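Student Project Report
6 min read
Search this site Type and press Enter

Mudetgate: Camera Placement for Grasp Scoring in Simulation

2023-08-16

The goal of our project was to find out whether a wrist camera alone gives enough information to score a grasp in simulation. We built the test world in Trindora and trained the scoring network, which we called Zillo, on rendered views only. No real hardware was used.

The task is simple to state. The arm moves to a long gray beam, lines up its two fingers, and closes. Zillo looks at one wrist view and gives a score between 0 and 1. We compared that score with the contact data from the simulator, which we treated as the correct answer.

We rendered 1,478 views over 30 runs. Three runs had bad contact logs and were dropped, so the results below come from 27. Lighting was left at the default. The surfaces were kept plain apart from the dark veined one and the yellow grid.

Wrist views with the beam coming in from the upper left and the peg above the gripper: 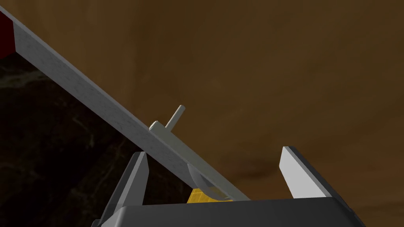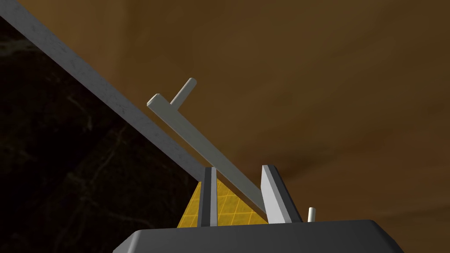
Our first version of the network used the whole view. It did well on training runs and poorly on new ones. We think it was learning the background colors, so for version 2 we cropped the input to the area near the fingers and trained again with the same settings. Scores on new runs agreed with the contact data more often after that, although thin parts were still a problem. Gray parts over gray fingers have weak edges, and the network often gave a middle score when it should have been sure.

We also tried adding a depth channel. It helped with the thin parts but made each run about twice as slow on the lab machine, and we did not have time to finish all the runs with it. The Vandenberghe baseline was run on color input only – it has no depth option – so we left depth out of the comparison table.

For the next version we would change the part colors between runs and keep the crop. The contact logs should also be checked before rendering starts.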